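We use cookies to improve this site. Accept

Castberg break tables: gallery

The Drolwood catalog says a plain white top hides wear. I doubt it.
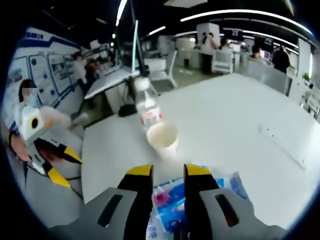 Does a white table stay looking clean?
Only until the first snack. Specks show up fast on a pale top, glossy or dull.

One bottle, one paper cup and a crinkled blue and white packet. So much for "seats up to 12."

Related
Fikre chairs, 22 months on
Arkby shelving

Contact | Back to top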